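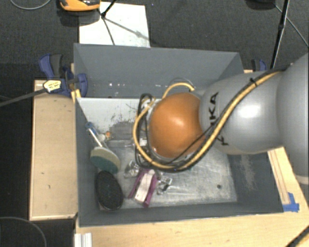 Picking mixed goods out of a bin is still slow work for a robot arm, according to results shared on June 1, 2023 by Skondeo, a small firm that tests automation for stores and repair shops.

The company spent most of May on one chore: taking household items out of a deep bin, one at a time, and setting them down on a table. Workers in stockrooms do this all day when they sort returns. Skondeo wanted to know whether a standard industrial arm could take over part of the job.

The answer for now is no, said Marta Harasym, who led the tests. On a good run the arm cleared a mixed bin in seven minutes. A store clerk given the same load needed less than two.

Brushes and other stiff items with a handle gave the least trouble. Clear plastic was the hardest. Shiny, see-through surfaces confuse the depth sensors, and the software often guessed wrong about where an item began and ended.

"It will reach for a reflection," Harasym said. "Then it has to back off, look again and plan a new move. A person would have finished by then."

The walls of the bin caused problems too. Items that come to rest against a side or in a corner leave little space for the arm to work, and it has to slow down to avoid hitting the wall. In six runs the arm stopped by itself and had to be restarted by an operator.

Satwood, a home goods chain that paid for part of the work, had hoped to try the system in its returns room this summer. Those plans are now on hold. Ivan Zakharchenko, who runs returns for the chain, said he would look at it again once the arm can work through a shift without someone standing next to it.

"I don't need it to be fast," he said. "I need to be able to walk away from it."

He said the chain may first use the system for boxed goods only – a simpler job, but one that makes up a small share of what customers send back.

Household use is further off. Harasym said a kitchen drawer or a toy box is harder than a stockroom bin, with less room to move and people close by.

Skondeo plans to repeat the tests with new vision software. No date has been set.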